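Household Economics and Everyday Claims
Handout 4: What a label can and can't tell you
Instructor: Graziella Bianchini
Revised January 1, 2024

Read this before the session. It replaces the old handout on consumer surveys, which was too kind to surveys.

Last time we looked at unit prices. The shelf tag gave a price per ounce, and most of you trusted it until we worked it out by hand. This week covers the softer claims: "lasts longer," "preferred by shoppers," "better value," "improved." They sound like findings. Many of them were never tested in any way you or I would recognize, and the ones that were tested often don't say what the buyer hears.

4.1 Compared to what?

A comparison needs two sides. "Lasts 45 percent longer" has one. Longer than the same firm's product from a previous year? Longer than the cheapest thing on the shelf? Longer than doing without? Look for the small mark after the claim and follow it to the small print. If there's no mark, write the claim down in your notebook with a blank where the second half should be, and leave the blank there until you can fill it. 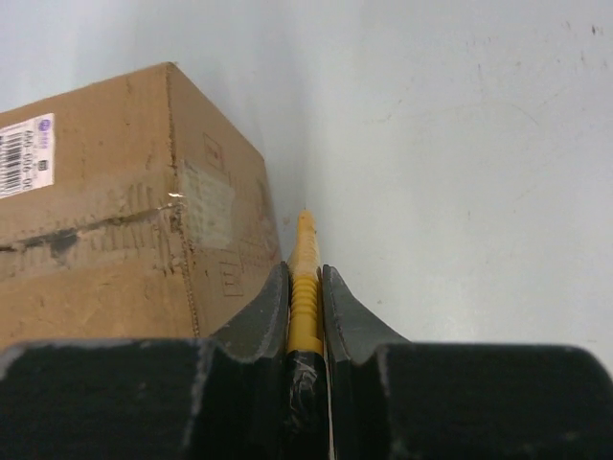
The blank matters because readers fill it in for themselves, and they fill it generously. When we tried this with the Plallville floor cleaner leaflet, nearly everyone in the room assumed the comparison was with a rival brand. The leaflet says no such thing. The footnote on the back compares the cleaner with "untreated water." I'd expect a floor cleaner to beat water. I'd be worried if it didn't.

Exercise A. Find one comparison at home with a missing second half. Copy it word for word. Don't tidy the grammar.

4.2 Who was asked?

The leaflet also says that 75 percent of users would recommend the product. Suppose that's true. It still leaves you with the word "users." A person who bought the cleaner, hated it and went back to dish soap may no longer be a user. People who stay with a thing tend to like it – that's why they stayed – and asking only them is a fine way to get a high number.

Then there's the question itself. "Would you recommend this?" costs the person answering nothing. "Did you buy it again with your own money?" is harder to be polite about. I have more faith in the second, though not a great deal, as people misremember what they bought and when.

Osvaldo Carbone, who taught this unit before me, liked to defend surveys on the grounds that a weak number beats no number. I don't agree, and his notes are in the course folder if you want the other side. A weak number gets repeated, loses its footnote on the way, and ends up in a slide deck looking strong. With no number at all, at least people know they're guessing. 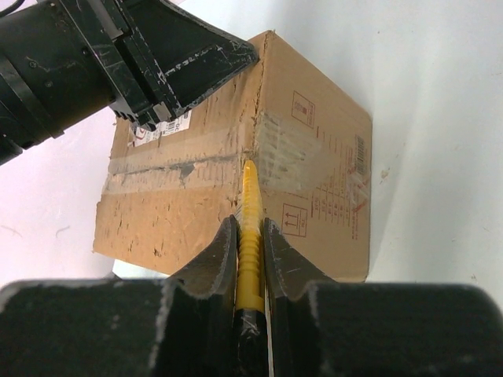

Size comes up every year, so let's deal with it. Jumport asked 132 people about its laundry powder, and some of you will say that's too few. It may be fine. A small group picked fairly can tell you more than a huge one picked badly. Jumport doesn't say how its people were picked, and I'd ask about that long before I asked for more of them.

Exercise B. Write two versions of one survey question, the first written so that a seller would be pleased with the answers, the second so that a seller would be nervous. Swap with a neighbor and see if they can tell which is which.

4.3 Words that do no work

"Up to" is the worst of these. "Up to 100 washes" is satisfied by one wash. It sets a ceiling, and a buyer wants a floor. "Helps" is nearly as bad, since a product that helps reduce stains has promised only to be somewhere nearby while the stain is reduced. "Designed to" describes somebody's hopes. "Professional strength" may mean something in a trade that has a written standard for it, so ask which trade and which standard.

Packaging does the same thing without words. A tall narrow bottle looks like more than a short wide one. A box with a false bottom looks full. Firms will say the space protects the contents, and sometimes it does. Weigh the contents and make up your own mind. 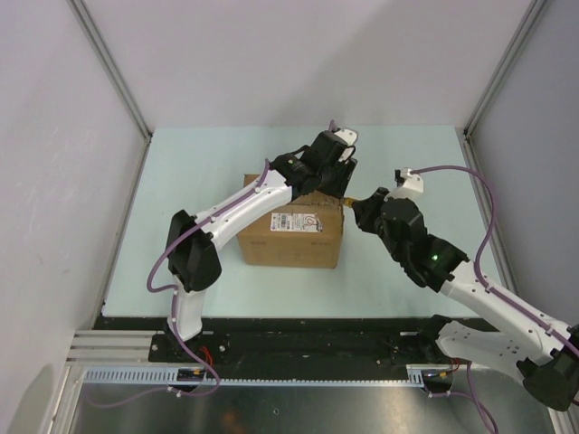

Fig. 3. Cardboard box on a pale blue-green tabletop, between two white robot arms.

Exercise C. Take any package at home, cross out every word that could be removed without changing what the seller is bound to deliver, and bring in what's left. Last January's group brought in several labels that came down to a name and a weight.

4.4 Reading for next session: "The Kolulbridge Price Diary"

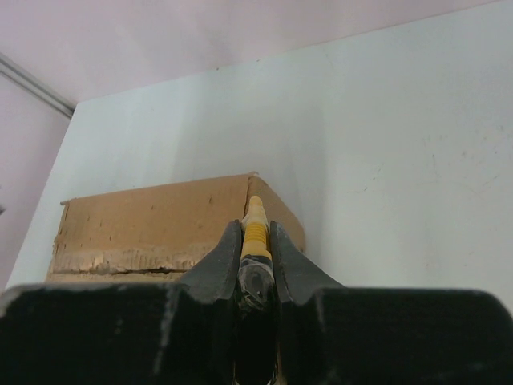 Reading time: 45 minutes

The diary was kept by one household in Kolulbridge, who wrote down what they paid for ordinary goods and what they thought of them. It's often handed to students as proof that own-brand goods are as good as the named ones. I'd be slow to go that far. It's one household, they knew which product they were using, and they had already decided to save money before they started writing. All three would push the results the same way.

Read it anyway. It's careful about prices, which were copied from receipts, and far less careful about quality, which was not measured at all. Mark the places where the writer slides from one to the other. The section on Mallet dishcloths is a good place to start: the price drops, and a page later the cloths are "just as good," with nothing in between.

Bring to class:

Your notebook, with the blanks from 4.1 still blank if you couldn't fill them.
Both survey questions from Exercise B.
The crossed-out label from Exercise C.
One claim you believe and can't support. I'll bring mine as well.

Written answers are marked on reasoning, so "I couldn't find out" gets full credit if you show where you looked. "Everyone knows" gets none.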